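In Defense of the Plain Bar of Soap

2026-09-11
By the Mirkerora home columnist

I have been thinking about soap a good deal lately, probably more than a grown person should, and I've decided I am done with the pump bottle. We had 12 of them around the house last November, most with an inch of pink stuff at the bottom that would never come up the straw!

A bar just gets smaller until it's gone. I buy the Birnar ones at the market, and one lasts our bathroom close to a season (there are five of us, and some of us are muddy).

People tell me bars are messy, and I'll grant them that. Then again, so was the sticky ring under every bottle I ever owned, and a dish with slots in it takes care of most of the goo.
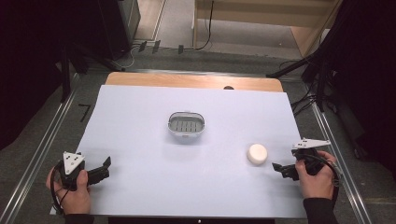 What I'd Ask of You

Try one bar, by one sink, for a month. If you hate it, give it to a neighbor and write and scold me. I'll still be glad you tried.

Last updated: 2 weeks after posting

Comments (3)

flullska_fan: My grandmother kept hers in the linen closet for the smell. Still do it.

Inga: Sorry, keeping my pump. Kids drop the bar every single time.

porchlight78: Which market has the Birnar ones?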